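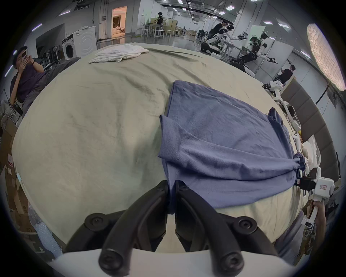
Folding T-shirts on a big table

I fold all the T-shirts of my family at one time, and for this I prefer a wide table to the bed. The bed is too soft and too low, and after 27 shirts my back is complaining.

First put a sheet over the table. An old cotton one is good. It keeps the shirts clean and they don't slide so much. The sheet can stay wrinkled, but the shirt must be flat before you start. Pass your open hand from the collar down to the hem, two times.

Lay the shirt with the front side down. Bring one side to the middle, then turn the sleeve back so its hem lies straight along the fold. Do the same with the other side. If one side becomes rolled or bunched, open it again and pull softly at the bottom corner. Do not press on it, the crease will stay.

Now fold from the bottom up, in half and in half again. My neighbor Nkechi folds in three parts and her shirts stand up in the drawer very nicely. For children's sizes I find the half fold enough.

Dark and light shirts I keep in separate piles. Small cloths and towels I leave in a heap at the far end of the table and fold them last, when my hands are already tired and it matters less.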